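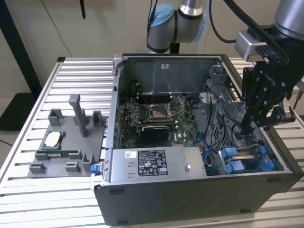

CPU seating task, cell 2: open tower on its side, parts tray at left with the CPU in its recess, gripper over the right half of the case.

tadham-cell-costs

Cost sheets and the buying plan for the Tadham desktop assembly cells. The task code is kept in its own repository. If you want to know what to order for another cell, or why a line was approved or knocked back, start with this README.

Status: draft 2, updated 8 April 2026
Maintained by: Nafula Ondieki (budget), Đạt Trình (hardware)

Files

cells.csv: one row per item, per cell
spares.csv: consumables and spare parts, with reorder levels
quotes/: supplier quotes as PDFs, named by supplier and month
plan.txt: order of purchase for next financial year

There are 86 rows in cells.csv. Prices are in Australian dollars, before GST. Freight is a separate column and is blank where the supplier hasn't confirmed it.

What a cell needs

Two arms, one multi-fingered gripper, a slotted aluminium table, a printed fixture tray and a donor computer. Arms and gripper are capital items. Everything else comes out of the running budget, including the trays, which Ilgın Sezer prints in-house. Tray filament is costed by weight in spares.csv.

Donor computers

We buy used towers in one lot so the cases match. The tray and the taught positions both depend on the case model, and a mixed lot costs more in set-up time than it saves. Ask for these before paying:

- side panel comes off and the drive caddies are included
- CPU socket lever moves freely, no bent pins
- board and power supply still fitted

The last lot from Sodex was 11 towers, of which 8 were usable. Allow for that when you work out how many to order. The rejects are kept for caddies, cables and memory.

CPUs and memory sticks wear out faster than the cases. Log each one as it is retired so the reorder levels stay right.

Open items

- Gripper spares: Altoda has quoted for replacement fingers as a set only. Nazmiye Avcı is asking for single fingers.
- Table rails: the Saraç quote from March leaves out end caps and feet. Don't compare it with the older one until it is reissued.
- Cable management: no budget line yet. Yiğit Kurtuluş to price sleeves and clips for both arms.
- Service contract: not in cells.csv. It is held at site level and should not be added per cell.

Making changes

Edit the CSV, put the quote in quotes/, and fill in the source column. Rows with no source are left out of the totals. Anything that changes a capital line goes to Nafula before it is merged.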